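Spent my morning at the gun amnesty drop-off in Bunari and I have thoughts, so settle in, this might take a few posts.

My grandfather left us 3 old rifles that have sat in a locked closet since January. I'd been dreading it, but the officers at the door were so kind, and the whole thing took 20 minutes!

You do need to call ahead. They won't let you just walk in with a firearm (fair enough), and they give you a time and tell you which entrance to use. Keep it unloaded, in a case, in the trunk. Ammunition goes in a separate bag.

The line was mostly older folks like me, and one lady had driven 55 miles from Mengal because her own town isn't doing one.

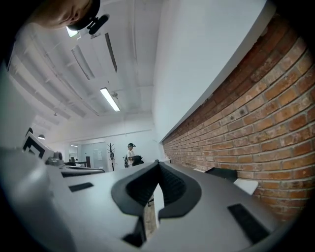
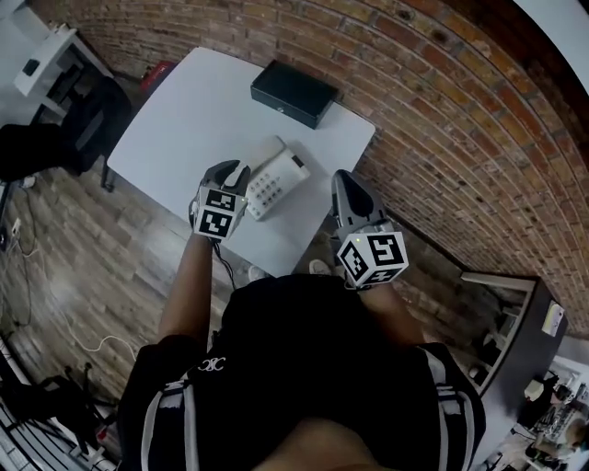
Anyway, the paperwork. It's a single page, and you can leave the serial number blank if it's worn off, like it was on one of ours. Ask for the receipt before you go, and hang on to it.

No money for it this time, sadly, though there's talk of vouchers if the county extends it. Doors open at 9 again tomorrow and the phone line opens at the same time.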